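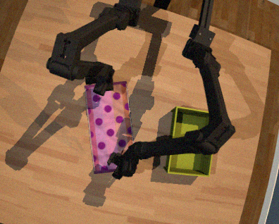 Light wood grain with a pink container on top.

Open day at the Patiner workshops
28/06/2018

I have wanted to see inside Patiner for years. If you have ever bought a second-hand table round here and wondered who brought it back to life, there is a fair chance it went through their doors, and once a year they let the public in to have a look. I got my ticket early (the morning tours fill up fast), took the slow bus out past the canal and was at the gate with a flask of tea before they had put the sign out.

The place used to be a rope works, so it is very long and fairly narrow, with windows all the way down one side. Furniture comes in at the road end and goes out at the canal end, and the tour follows it along. Our guide was Narendra Bhardwaj, who started there as a Saturday boy sweeping up and now runs the finishing room. He has a lovely way of talking about wood, very plain, and he lets you touch everything.

We began in the timber store, which smelled wonderful. Cedar, mostly, although the cedar was one small stack in the corner and everything else was oak, ash and beech. There were 167 boards on the rack list that morning, each with a paper tag saying where it came from and when it was cut. A good few were old floorboards and shop counters waiting to be used for repairs. Narendra held up two pieces of oak from the same tree, one sawn straight through and the other quarter sawn, and the second had those silvery flecks all over it like fish scales. I had read about that many times and never really understood it until I had the two in my hands!

Next came the repair benches. A chair was having its back leg replaced, and the woman working on it showed us the joint before it was glued up. They use hide glue on older pieces so that the next person can take it apart again with a bit of heat and damp. I asked how long a chair like that takes and she said 11 hours, spread over a week, with a lot of waiting for clamps. Beside her was a chest of drawers from a farmhouse sale, all its drawers out and stacked on the floor, with old newspaper still lining the bottom one. I could have stood and read that newspaper all morning.

The finishing room was the best part for me. It is kept warm and very clean, and you have to wipe your feet twice. Along one wall they have a set of sample panels, 22 of them, all cut from the same plank of ash and each treated a different way: oils, waxes, shellac, soap, a couple of stains. Half of every panel is covered with a strip of card, so you can lift it and see what the daylight has done to the rest. The soap finish had stayed the palest. The linseed one had gone a deep honey colour and I loved it, though Narendra pulled a face and said it takes for ever to dry in December.

He then let us have a go at French polishing on scrap pieces. You make a pad from cotton wadding wrapped in a bit of old sheet, charge it with shellac and glide it on in little loops without ever stopping. Mine stuck halfway and left a mark like a thumbprint. The boy next to me, who was perhaps ten, did a perfect one first time and was given his panel to take home.

Lunch was in the yard. There were samosas and a very good lemon cake, and I ended up sharing a bench with Ravindra Ahuja, who restores church pews two counties away and comes every year to swap notes. He told me a great deal about woodworm, more than went well with cake, but I did come away knowing how to tell old holes from fresh ones - look for the pale dust underneath, and check again in early summer.

In the afternoon you can wander on your own. I went back to the timber store, then up the iron stairs to the pattern loft, where they keep chair templates hanging from nails. The catalogue up there runs to 298 entries, all in the same neat handwriting until the last page, where someone has taken over in green ink. Do go up if you visit. The stairs are steep, and there is a rail on the left side only.

A few practical things. Parking is very tight, so take the bus or walk along the towpath. The ground floor is level the whole way through. Wear shoes you don't mind getting dusty, and bring cash for the offcuts table, which they wheel out near the end. I bought a piece of pear wood the size of a paperback and a small tin of the beeswax they use on drawer runners, and that evening I did every drawer in the kitchen. They slide beautifully now, and I have started on the wardrobe.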